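Could you spare an hour or two to help us tidy a desk?

Ernwood is looking for people to join our desk-sorting sessions this September, and we would love to hear from you. We have long been curious about how people put away the small things they work with - pens, pencils, highlighters, sticky notes, the stapler that never seems to have a proper home - and we want to watch as many different habits as we can.

You needn't be a tidy person! Some of our most interesting visitors last time cheerfully told us they hadn't seen the bottom of their own pen pot in years, and we were very glad to have them. All we ask is that you are over 17 and comfortable sitting or standing at a table for a while.

Each session lasts 70 minutes, with a pause in the middle for tea and something to eat. You will be given a table with an assortment of stationery on it and asked to put things in order in whatever way feels natural to you, and afterwards we'll have a friendly chat about what you chose to do and how you usually keep your desk at home or at work. There are no right answers, and you are welcome to change your mind halfway through (plenty of people do).

We have nine places left. Everyone who takes part will receive a Talukder book voucher and our thanks, and we can help with bus fares from Pollow.

To put your name down, or just to ask a question, please write to Vasanthi Dissanayake at Ernwood, 241 Drudberg Road, or leave a note for her at the front desk. 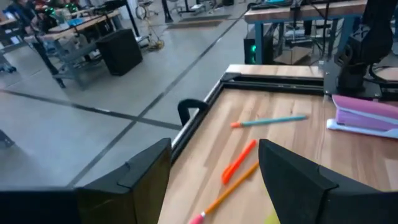
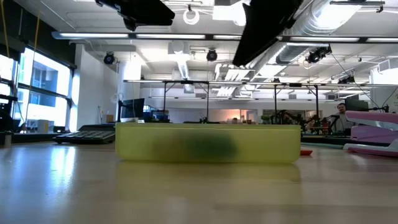 Stationery on the table at Ernwood, with the pink and lavender stapler at the right in both pictures.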